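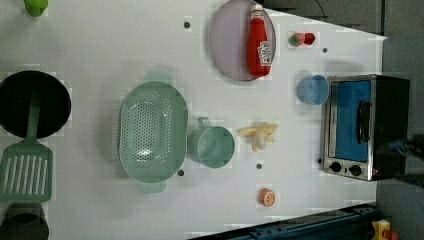 The toy library in Tallmont is staying open, and I'm so pleased I've told everyone in my street twice. If you've not been following this (and fair enough, it's been dragging on for months), the council wanted the room back by the end of March and there was nowhere else lined up. Well, last night it was agreed that the library can move into the old Koton shoe shop on the high street, at a rent it can afford. So anyone with small children can carry on borrowing a bag of bits for a fortnight and handing them back before the novelty goes. Play kitchen things are always the first to go out, the sort of stuff you see here, a ketchup bottle on a plate, a strawberry, a little blue cup, a toaster oven with two knobs to twiddle. My own two would have lived on pretend toast if I'd let them.

Reading time: 3 minutes

I went along to the meeting expecting to be home by eight, and got in at half past ten with a numb leg. It was packed! People were standing along the back wall and down the stairs, and somebody's baby joined in whenever the microphone was switched on. There are 856 families signed up at the moment, which surprised me, as I'd always thought of it as a small thing that a handful of us knew about. Quite a few come in on the bus from Josum, where they lost their own toy library some years back and have missed it ever since.

The sticking point was money, as ever. The shop needs new flooring and a ramp at the front door, and the quote for the lot came in higher than anyone had hoped. In the end the council said it would pay for the ramp, and Amoah, the carpet people on the ring road, are doing the floor at cost and taking payment over the year. That still leaves £2000 to find before the doors open. There was a bit of a silence when that figure was read out, and then a man near me put his hand up and offered the takings from his allotment plant sale, and after that the hands kept going up.

I did have one grumble, and I stood up and said it. The new place has no parking to speak of, and if you've ever tried to get a pushchair, a toddler and a ride-on tractor up that hill in the rain you'll know why I care. The answer was that you'll be able to use the loading bay behind the shop for up to 100 minutes once the signs have been changed. I'd have liked a date for the signs, but I didn't get one.

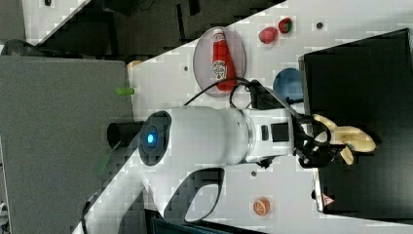

What happens next

The old room stays open as normal until the move, so please don't hang on to your loans thinking it's all shut up. Bring them back with all the pieces if you can find them (check down the sofa, that's where our jigsaw bits were). After that there'll be a short break while the shelves go up in the shop, and anything borrowed just before the break can be kept until the new place opens, with no late fees. Membership cards carry over, so there's no need to fill in the form again.

The yearly fee isn't changing either, which I was glad about. Opening hours might, though. There was talk of a late session for parents who work, with the lights on until seven, and nearly everyone liked the sound of it. I'd use it myself.

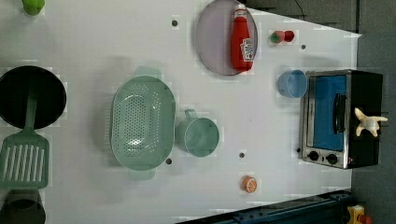
Sointu Räsänen told me on the way out that she'd been ready for bad news and had even written a cross letter on the bus, and that what she wants now is a proper shelf of things for the under-ones, as they always seem to get the leftovers. She's hoping to have it sorted before the move, and she'd like the big soft blocks kept low down where babies can get at them. I said I'd bring ours back early.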